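tivness-recipes

Scanned and typed recipe cards, mostly home cooking, soups and stews and a lot of pickles. README is a work in progress, sorry.

What's in it

2,181 cards as plain text, one file per card. cards.csv has the index: title, course, main ingredient, servings, source box. Three source boxes so far: Tivness, Wusasska, Lysenko. The Sillus box is still being typed, maybe done in January.

Measurements

Left as written. "Butter the size of an egg" stays that way. Where a card gives a real amount there's a second column in grams, done by script, checked by hand for flour, sugar and rice only. Don't trust the grams for anything leafy. Oven temps are Fahrenheit unless the card says otherwise, "slow oven" is not converted.

Known problems

391 cards have no servings. 66 have no title, so I used the first ingredient, which gives you nine files called cabbage-something. Dill and dill seed got mixed up in the Wusasska box, I fixed the pickles but not the breads. Duplicates are kept on purpose when the amounts differ. The Lysenko beet soup is in there five times and they are all diffrent.

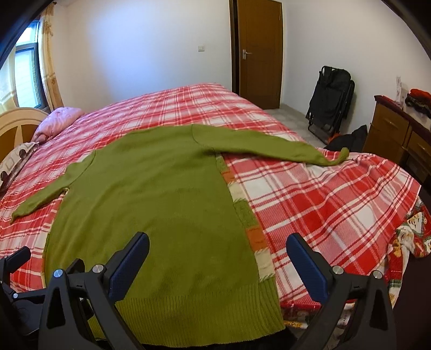
Green sweater on the plaid blanket.

Handwriting

Anything I couldn't read is marked [?]. Grease spots too. If you can work out the third line of lysenko-0412 please open an issue, my guess is marjoram but it could be margarine, and that changes the dumplings quite a bit.

Not tested

Have cooked maybe a dozen of these. The canning ones are old and the times are not safe by current standards, look up a modern time before you put anything in a jar.

To do
- finish Sillus, should bring the total to around 4,000
- split "course", soup and stew are one tag right now
- fix the dill in breads
- tags for meatless

License: use it for whatever, credit tivness-recipes if you print them. Corrections go in issues, one card per issue pls, teh big lists get lost.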